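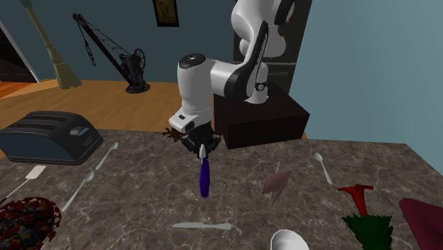 Review: Ziletura Connector 2 for Carkton CRM

We run Carkton for our support desk and moved our phones to Retov in May. Ziletura Connector sits between the two and opens the caller's record when a call comes in.

Setup is a config file and an API key. The key has to be created by a Carkton admin, and the manual leaves that out. After that it was easy.

Caller matching works well as long as numbers are stored with the country code. Contact sync runs in batches of 100 and stops at 1000 records unless you raise the limit under Advanced. No warning is shown when it stops — you just find contacts missing.

Call notes save to the right record. Click-to-dial works in the desktop app but not in the browser version.

Support was decent. Soo-ah Seok answered my ticket the same afternoon and sent a corrected config file.

I would buy it again for a small desk. If you need browser dialing, look at Yuan first.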